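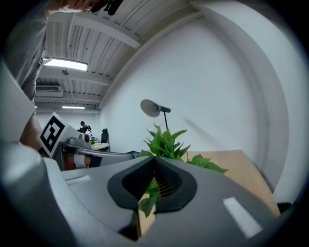 By Lucinda Ridgeway
Posted in Student Projects, Wisgate Robotics Program
July

The summer project group of the Wisgate Robotics Program has completed its recording phase, and I have been asked by several parents and by two of my colleagues to set down what the students did and how the work was organized. I supervised the group together with Mohcine Filali, who is responsible for the software side of the program. The views expressed on this page are my own and should not be read as a statement of the program.

Seventeen applications were received in the spring, and all 17 students were admitted. They were divided into teams, each with its own table in the long room at Van Damme, and each team was asked to teach a small arm to perform a household task on a tabletop. The students did not program the motions directly. A student holds a gripper in the hand, performs the task as naturally as possible, and the recording from the camera on that gripper becomes the material from which the arm will later learn. The teams gave this collection of recordings the name Mimlow. I was not consulted on the name and have grown used to it.

The phase lasted six weeks. The first of these was spent almost entirely on calibration, and it was a difficult week for those students who had come to us hoping to see something move. The printed markers are what allow the position of a gripper to be worked out afterward, and a marker that has shifted on its mount will spoil an entire session without any sign of trouble at the time. Mr. Filali required every team to pass a calibration check twice, on separate mornings, before recording was permitted. One team passed on its fourth attempt. I mention this with their permission, and I would add that their later recordings were among the most consistent we received.

A good deal of discussion took place over what should stand on the tables. The original plan, which I had written, called for bare surfaces and a single object. Darnell Pennington objected to this in the second week. His argument, which he presented to the whole group with a good set of slides, was that people do not live at bare tables, and that an arm trained on an empty surface would fail at the first desk it met. The group voted to adopt his proposal. From then on a plant and a lamp stood on the table where his team worked, along with smaller things that were moved between sessions. The lamp caused the most trouble. When it is switched on, the exposure of the camera changes as the gripper passes near the shade, and objects in shadow become hard to make out for a moment. Several students asked for the lamp to be removed. Darnell asked for it to stay, and it stayed.

The plant presented a different problem. Its leaves reach into the space where the fingers of the gripper have to travel, and new operators tended to swing wide in order to avoid them. The resulting motions were safe but unnatural, and they took much longer than they should have. Thaddeus Szabo proposed a rule that the operator should approach as though the gripper were his or her own hand, and should let the leaves brush against it if they must. We wrote that rule on the whiteboard and it remained there until the end of the phase.

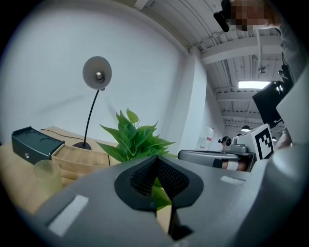
Working in pairs was a requirement from the third week onward. One student operated and the other kept the session log, recording the starting arrangement of the table, the task attempted, the result and any remark that might help a person reading the log later. The quality of these logs varied. Some entries consist of a single word. Others, and I am thinking chiefly of those kept by Alaric Thibodeaux, run to half a page and note such matters as a drawer that had been left a finger's width open at the beginning of an attempt. When the recordings were reviewed, it was the longer entries that saved us time, and I intend to teach log keeping as a formal session next summer.

The students recorded 1154 attempts in total. Of these, 280 were rejected on review. I was concerned when I first saw the second figure, and I raised it with Mr. Filali, who considered it normal for a first effort. The most frequent cause of rejection was loss of position tracking, usually when the camera came so close to an object that it had little else to look at. Another was hesitation. An operator who stops in the middle of a motion to think will produce a recording in which the arm, in due course, also stops in the middle of the motion. The students found this very funny until they were asked to repeat the sessions concerned.

I should say something about the equipment. We used the Roltach hand-held units, which were purchased from the program's own budget after a bake sale and a contribution from the school. They are heavier than the students expected, and by the end of a long session the wrist begins to complain. We set a limit on the length of a session for this reason, with a change of operator at each break. A few students wished to continue past the limit, and I did not allow it. The small white strips on the housings worked loose now and then, and each table was supplied with spares and a cloth for cleaning the surface beneath. Students joining us next year should expect to do this kind of upkeep themselves, and to do it before the session begins.

There was one disagreement that we did not settle. The older students wished to record a few tasks very many times, and the younger ones wished to record many tasks a few times each. Both positions were argued well. I allowed the teams to choose for themselves, and the collection is therefore uneven, with a great many attempts at placing a cup and comparatively few at opening and closing a drawer. Mr. Filali would have preferred a single policy. He may be right, and we will know more when training has been carried out on both kinds of material. My own reasoning was that students who have chosen a plan will follow it with more care than students who have been handed one, and I remain of that opinion.

Parents who visited the room in the final week asked most often whether their children had built a robot. They had not, and a few of the visitors were visibly let down. I would ask those families to consider what was learned in its place. The students now know how to follow a written procedure, how to discard their own work when it does not meet the standard, and how to explain to a partner why an attempt should be done over. Two of them have already asked whether they may write up the lamp question as a science fair entry, and I have agreed to advise them.

Training will begin when the review of the logs has been completed. The arm will be set up on the same tables, and each team will be present when its own task is tried for the first time. Families are welcome to attend, and the hours will be posted on the door at Van Damme and sent home with the students. Those who still have a program notebook at home are asked to return it before then, as several pages of the calibration record are missing and I would very much like to have them back.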